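4.2 Clearing snacks from a household table

The second group of tasks concerns small packaged food. In the first group (Section 4.1) all objects were rigid, and the position of the fingers at the moment of closing was enough to predict if the grasp would hold. For packaged food this is no longer the case. A bag changes its shape when it is touched, the surface reflects the light of the window, and the part which is easy to see is often not the part which is good to hold. We consider these objects a fair test for the question of this paper, namely whether a machine can take over the ordinary work of a home, because a person clears such a table without any thought.

We collected 44 demonstrations of the clearing task with the hand-held gripper and trained the Kudard policy on 38 of them. The remaining demonstrations were kept for checking the predicted finger path. The operator was free to choose the order of the objects. We gave only one instruction, that each package must be lifted before it is moved sideways. Dragging was common in our June trials and it also moved the neighboring objects, so the demonstrations of that period are not used in this section.

Figure 3 presents the working area from the point of view of the tool. The difficulty is partly in the table itself. The checkered cloth carries printed bowls and plates, and an early version of our detector proposed grasps on these printed dishes. After we added the depth channel this error became rare, but it did not disappear.

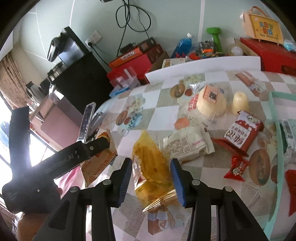
Figure 3. A crinkled yellow snack package held between the blue ribbed finger pads, with other packaged food on the table.

For the evaluation, the policy was run on the Lemden arm with the same type of fingers. We made 20 trials for each of two package classes. In the class of boxes, 18 trials ended with the object in the tray. In the class of soft bags the result was clearly weaker, and we do not consider it sufficient for use without supervision. The typical failure was a grasp on the loose edge of the wrapper. The edge folds, the fingers close completely, and the controller reports a successful grasp although the contents remain on the table. We tried to detect this case from the opening width alone, but a thin packet held correctly gives nearly the same value.

The second failure concerns force. A bun in a clear bag can be lifted with the force we used for boxes, but it is then pressed flat, and a person would not accept this result at home. Our success measure does not include damage to the food. Lilibeth Villanueva, who annotated the trials, proposed a separate score for it, and we report this score in Table 5. With the lower force setting the damage is reduced and the number of drops increases. We did not find one setting that serves all packages.

We also compared our policy with the Carré baseline under the same conditions. The baseline moves faster between objects, but it approaches each package from directly above and therefore often pushes a soft bag against the table before closing. Our policy learned from the operator a lower, inclined approach. This approach needs more free space around the object, and it fails when two packages touch each other. The separation of touching packages is treated in Section 4.3.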